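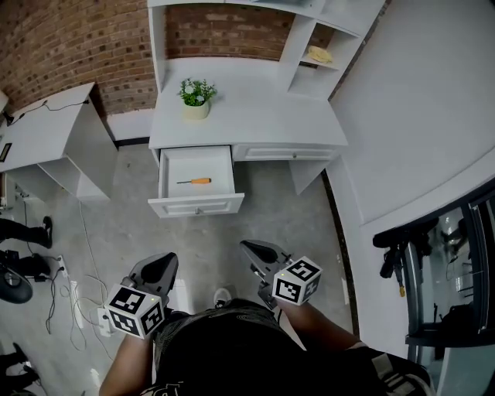
# Hudec revises service routine for handheld gripper station

Hudec has changed the way it sets up and maintains the paired handheld grippers at its indoor manipulation station. The revised routine took effect in July and covers the marker cubes, the jaw linkages, the cabling and the daily tracking check. It replaces a single monthly inspection that the company had used since the station was installed.

The station is laid out as a furnished room with a brick wall, a concrete floor and a white desk with two drawers and a hutch. An operator works with one gripper in each hand. Each unit carries a white cube printed with black and white fiducial patterns, and the tracking software uses the cubes to calculate the position and angle of the tools. In the drawer task, a screwdriver with an orange handle lies in the bottom of the left drawer, which is opened by a small round metal knob.

According to maintenance lead Ilse Hermans, the change followed a slow rise in tracking error on the left unit during the spring. The recorded jaw position drifted away from the true position by a small amount each week. Recalibration removed the error for a few days, after which it returned.

"We recalibrated four times before we took the mount apart," Hermans said. "The software was doing its job. The cube was turning on its post, by less than you can feel with your fingers."

The cause was traced to the clamp screw under the cube. Vibration from repeated jaw closures had let the screw back out a fraction of a turn. Technicians now set both clamp screws with a preset torque driver at the start of each shift and put a line of paint across the screw head and the clamp. A broken line means the unit goes to the bench before any further work is recorded.

## Daily check

The shift check takes 12 minutes for the pair. The technician wipes the printed faces with a dry cloth, looks for lifted corners, and turns on both units. A steady green light on top of each cube is required. Each gripper is then placed in a fixed cradle, and the software compares the measured pose with a stored reference.

If either unit is outside the limit, the check is repeated once. A second failure closes the station until the mount has been opened and reset. Hermans said the earlier practice of adjusting the offset in software has been stopped, as it hid mechanical faults and made older recordings harder to compare.

The jaws are checked next. The operator opens and closes each unit through its full travel 60 times while the encoder signal is logged. A clean log shows the same end points throughout. Scatter at the closed end usually points to wear in the linkage pin; scatter at the open end has so far come from dirt behind the stop.

## Parts and wear

Linkage pins are supplied by Skidard, which also makes the preset driver. Hudec had been replacing the pins only when play could be felt by hand. They are now changed as a set, both units on the same day, so that the left and right grippers keep a similar feel. Godelieve Meijer, who runs the parts bench, said mismatched wear had been a regular complaint from operators.

"One side closes a little early and the operator starts to correct for it without knowing," Meijer said. "Then you have the correction in the data as well."

The printed cube faces are treated as consumables. A replaced face requires a full calibration of that unit, a job that takes 39 minutes on the bench — the new print never sits in exactly the same place as the old one. Faces with glare or scratches are thrown away and are not moved to a less critical side.

Cables and power strips are inspected once a week. The strips are still on the floor at present. Meijer has asked for a raised channel along the wall, and the work is planned together with the next repainting of the room. Until then, technicians check the plugs for strain and make sure that the operator's standing area is clear before a session starts.

## Results so far

Hudec compared logs from before and after the change. Unplanned stops caused by tracking faults fell by roughly 79 percent. The company noted that the comparison covers a short period and that two operators were on leave for part of it, so the amount of handling was lower than usual. Jaw faults stayed at the same level, which Hermans put down to the pins in one unit being near the end of their life when the routine began.

A second site, operated by Protico, has asked for the cradle drawings and will run the same shift check on its own pair. Its station uses an older mount with a plastic clamp, and the torque setting will have to be lower. Maarten Verschueren of Protico said the value would be found by test on scrap mounts.

Hudec has not changed the grippers' firmware as part of this work. A metal locking plate for the cube post is being drawn up and will be tried first on the left unit. If it holds its reference pose through a full month of shifts, the paint line will be kept as a visual check and the torque step moved to once a week.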